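Club Newsletter: From the Scorer's Table

Two scoring changes from the league, and a reminder about the book

The league has amended two results from the first half of the season after a review of the scorebooks. Neither changes who won. One of them changes a batting average and an earned run average, and several members have asked how that came about, so the details are set out below.

The first concerns our home game against Skolley. In the bottom of the sixth, with two out and a runner on second, the batter lifted a high fly into shallow right. The second baseman went back, the right fielder came in, and the ball dropped between them without being touched. The scorer on the day gave an error to the right fielder. Skolley queried it the following week.

The rule gives the scorer some room here. A fielder does not have to touch the ball to be charged with an error, provided the scorer judges that ordinary effort would have made the catch. The league's view was that the second baseman had run a long way with his back to the plate and that the right fielder had been playing deep. It did not regard either as having an ordinary chance. The play now goes down as a single, and the run that came home on it is earned.

Our pitcher's figures go up slightly as a result. The batter gains a hit, which takes him to 11 for the half season.

The second change is from the away game at Sitberg. A throw from third base pulled the first baseman off the bag, and the book showed a hit and no error. Both umpires and both coaches agreed that the runner would have been out by two steps on a decent throw. It has been changed to a throwing error, and the run that followed is unearned.

Geetha Krishnan, who keeps the records for the league, has now been through every book handed in since the opening weekend. That came to 1306 plate appearances. She found very little wrong with the way plays were judged. Most of her queries were about handwriting, missing substitutions and innings where the totals did not add up.

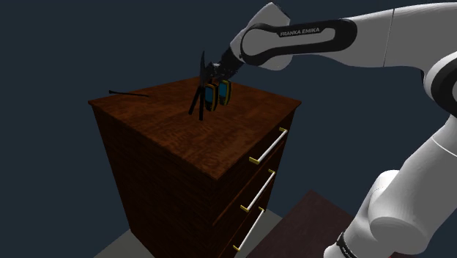
What scorers are asked to do from now on

Write the time of the first pitch and the time of the last out at the top of the page. Several books had neither.

Mark a pitching change with a line across the column at the point where it happened, and put the new pitcher's shirt number beside it. If there were runners on base, note which pitcher they belong to.

Where a call was close, add a few words in the margin. "Lost in sun" or "bad hop" is enough. The Skolley game took so long to settle mainly for want of a note on where the right fielder had been standing.

Hand the book in by the evening after the game. Photographs of the pages are fine if all four corners can be seen.

Requests for a review

A coach may ask for a scoring decision to be looked at within 6 days of the game. The request should come from the coach and not from the player or a parent. It should give the inning, the batter and the call being questioned. Balls and strikes, and safe or out, are matters for the umpires and cannot be reviewed in this way.

Other baseball business

The new infield mix from Krawczyk has been delivered and is under the green sheet behind the first base dugout. Please leave it covered. It will go down once the outfield has been cut, and the diamond will be closed for two evenings while it settles.

We have almost 400 practice balls in the store, but a good many have split seams. Please put damaged ones in the bin marked for batting cage use and do not return them to the buckets.

The Plosura Cup draw has been made. We are at home in the first round, with a 2 pm start, and a second scorer is needed so that the two books can be compared after each inning. Names to the clubhouse board, please.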